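Automatisierung der Tischarbeit bei Drumerel

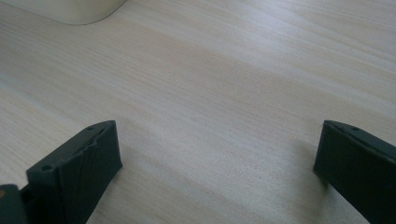
Dunkelgraue Greiferfinger über einer hellen Tischplatte aus Holz, oben links ein weißer, gerundeter Gegenstand.

Die Automatisierung der Tischarbeit bei Drumerel bezeichnet die Einführung von Greifgeräten im Betrieb Bedurham. Drumerel ist ein Dienstleister, der Geschirr und kleine Küchengeräte für Kantinen prüft, sortiert und verpackt. Das Vorhaben trägt den Namen Radu und wurde von der Ingenieurin Anca Pop geleitet.

Geschichte

Bis zur Umstellung wurde jedes Teil von Hand auf den Tisch gestellt, gedreht und in die Kiste gelegt. In einer Schicht waren es 2000 Teile, vor Feiertagen 3000. Im Dezember vor der Einführung führten die Beschäftigten zuerst selbst Greifer mit der Hand und zeichneten dabei 784 Bewegungsabläufe auf. Der regelmäßige Betrieb begann am 10. November 2023.

Technik

Die Greifer haben zwei Finger, die sich gegenüberstehen. Die Steuerung stammt von der Firma Toniter. Schwierig sind vor allem runde Teile mit glatter Wand, denn bei ihnen finden die Finger nur eine kleine Fläche zum Halten. Solche Teile werden weiterhin oft von Menschen genommen.

Folgen für die Beschäftigten

In Bedurham arbeiten 51 Personen. Entlassungen gab es wegen der Umstellung keine, jedoch wurden frei gewordene Stellen am Packtisch zum Teil nicht wieder besetzt. Aus Packern wurden Aufsichtspersonen, welche die Greifer anleiten, Fehler beheben und abgenutzte Teile melden. Die körperliche Belastung der Handgelenke ist nach Angaben der Betriebsärztin Latifa Hegazy geringer geworden. Dagegen klagen mehrere Beschäftigte über Müdigkeit durch langes Beobachten.

Der Betriebsrat Relu Oprea kritisierte, dass die Aufzeichnung der Bewegungen anfangs ohne schriftliche Vereinbarung geschah. Eine solche wurde später abgeschlossen. Sie verbietet, die Daten für die Beurteilung einzelner Personen zu verwenden, und regelt den Zuschlag für die Anlernzeit.

Siehe auch: Handhabungstechnik, Betriebsvereinbarung, Ergonomie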